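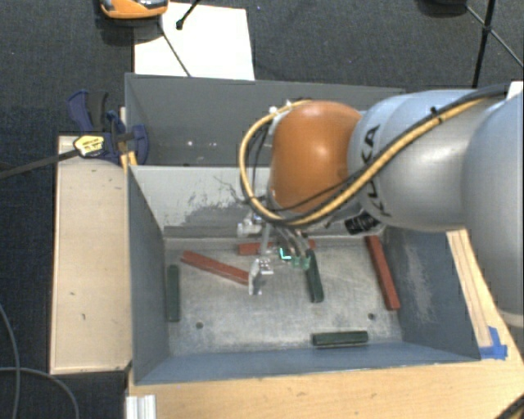
Does a bin picking cell really need a written "reset and restart" procedure?

Asked by benchrat_70 on 31 January 2024
Tags: bin picking, cell rules, logging, small shop

We run a single arm over a pair of bins, moving long narrow blocks in two colors. It is a test setup and nothing leaves the building. Our parent company, Altine, has sent down a set of house rules that was written for the production cells at Clillgate, and we have been told to follow all of it from now on.

The parts I have trouble with:

Bins have to be clamped, and the clamp checked before every run.
Bin position has to be marked on the table, with the marks renewed each month.
All picks get logged, including the failed ones, with a cause.
After every 500 picks we stop, shake the blocks out and start from a fresh pile.
Any change to the fingertips means repeating the whole acceptance run.

I understand the first one. The rest looks like paperwork copied from a place that has a quality department. Has anybody here seen a rule like the 500 pick stop do any good? Where does a number like that come from? I asked and got sent a link to the same document.

Answer 1
Marked as helpful by the asker

I had the same reaction to a similar rule sheet and I still hold about half of it. Taking yours in order.

Clamps: yes, every time. A bin that creeps a little on a smooth table will give you a week of misses that look like a vision problem. I would also write down which corner the clamp goes on. If two people clamp it in two places you can end up with two slightly different cells.

Marks on the table: do it, but monthly is a silly interval. Tape gets scuffed when it gets scuffed. Look at it when you look at the clamp and replace it if an edge has lifted.

Logging failed picks: this is the one I'd fight for. Everybody's success rate is wonderful when the operator decides what counts as a try. Somebody nudges a block away from the wall by hand, the next pick works, and it goes down as a clean run. Put hand nudges in the log as failures. We did that in September and our number dropped enough that my boss asked what we had broken.

The cause column is less use than people think. Ours had 5 choices and one of them was "other", so guess what got picked.

The 500: I don't believe there is any science in it. I suspect someone had a counter that was easy to set. The idea behind it is fair, though. If the arm puts blocks back in more or less the same way each time, the pile gets tidier and you are testing on an easy pile. Reset when the pile stops looking random, or reset on a schedule, but agree on it before the run starts. If you end up at 510 because the last few were going well, that's the kind of thing the rule is trying to stop.

Fingertips: a full acceptance run for a like-for-like swap is too much. For a new material or shape, do the full thing. We do 70 picks after a plain swap and compare with the last log.

Wakana Wada

Comment from benchrat_70: Thanks. The hand nudge thing is us exactly. I'm going to ask for the swap rule to be split in two like yours.

Comment from Wakana Wada: Get the split in writing, or the next auditor will read the old version.

Answer 2

Just follow the rules. They are there for safety.

Comment from benchrat_70: Most of these have nothing to do with safety. The guarding and speed limits are in another document and I have no complaint about that one.

Answer 3

We are on the Irnavach template, which sounds like where yours started, since ours has the bin marks too. Page two of ours says intervals are "to be set by site". Check if yours has that line. When the Clillgate people filled it in for themselves they may have typed over it, and then it came to you looking like law.

I'd be careful about calling it all paperwork. A lot of it is. But I have sat through more than one vendor demo where the blocks were laid out nicely in the middle of the bin, well clear of the walls, and no one could tell me how many tries had been thrown out. The Chu cell we tried out was like that. A block flat against a wall is a different job from one lying out on the floor, and if your log doesn't say which was which I wouldn't trust the percentage.

Don't know about the fingertips, we have never changed ours.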